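Notebook > Around the House > Laundry

The Green Shirt Problem

18 May 2019
Posted by the Plasance Street Laundry Diary

So I finally dealt with the ironing pile. I'd been walking past it since November (yes, really) and telling myself that shirts need to rest or something. There were 14 things in there and most of them were easy — pillowcases, a couple of tea towels, the pajama bottoms I have never once ironed and wasn't about to start on.

Then I got down to the mint green one. I love this color so much! It's the shade of those little after-dinner candies, and it goes with everything I own, but it creases if you so much as look at it. I paid $38 for it at Wragg, and I think it has spent more time folded up than on me.

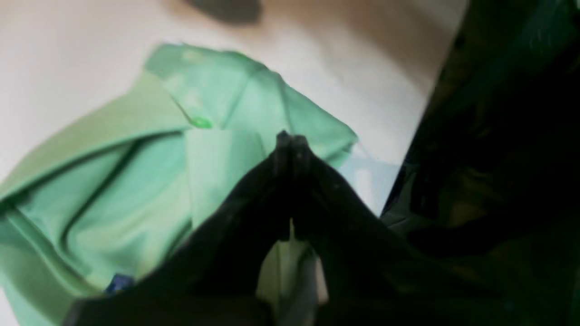 Mint green, bright green button, creases everywhere.

My old way of folding was to button it all the way up, flip it, and hope. Now I do the top button and one in the middle, lay it face down, smooth the back with my hands, and bring the sides in until they nearly touch. Sleeves go straight down along the back, then I fold the whole thing in half from the bottom. The collar is where I still mess up — if I press on it, it goes flat and sad, so I tuck a rolled sock underneath and leave it alone.

I also moved the shirts to the wide drawer, 2 to a stack. Any more than that and the bottom one comes out looking like a road map. Next up is the linen stuff, which I'm dreading, and I still need to find a home for all those spare buttons in the Rudetti cookie tin.

Contact | © Plasance Street Laundry Diary | Back to top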